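Shirt Folding on the Curved Table – Gallery

Notes from the October textile sessions in the Balaskas workroom. The subject is cotton T-shirts and how they behave on a smooth top when they are spread, squared and folded. Text by Ilona Hegyi, fold charts by Filippos Karamanlidis.

Printed shirts are listed apart from plain ones. A large front print stiffens the chest panel, and the fold line tends to run along the edge of the lettering. Plain shirts crease wherever the first fold is pressed. All items in this set are short-sleeved and are logged under the lot number 2064.

The working order is sleeves in, sides to center, hem to collar. The hem should lie straight before the sides are brought over. Where it does not, the shirt is opened out and the order starts again. 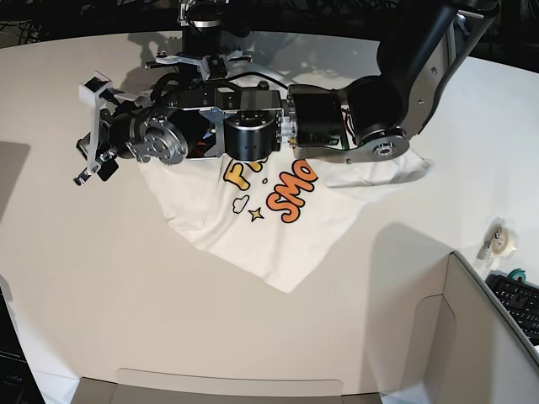
White T-shirt with cartoon-style lettering, partly flat and partly folded. The hem comes to an uneven point near the middle of the table, and the sleeve on the right is rumpled.

A raised sleeve adds bulk under the side fold and shows through as a ridge in the finished stack. Our chart allows 12 shirts to a stack. With the sleeves smoothed the stack stands level; with ridges it leans after the first few.

White fabric on a white top is slow to read by eye. The print serves as the reference – the baseline of the large letters gives a usable horizontal, and the hem can be squared to it. On plain white shirts the side seams are used instead.

Fold charts for long sleeves and hooded items are kept on the Kikine page. The next set covers towels.

Comments (3)

Stamatia Lambrakis
Do you fold with the print inside or outside? We keep it outside at Punov so the size run can be sorted by design.

Ilona Hegyi
Outside, for the same reason. Inside only for prints that scuff.

Paraskevi Zervas
The hem-to-collar step leaves me with a crease across the lettering. Folding in thirds moved it lower – worth adding to the chart.

Contact: Bilier Textile Notes, Room 2 | © Bilier. All rights reserved. | Back to top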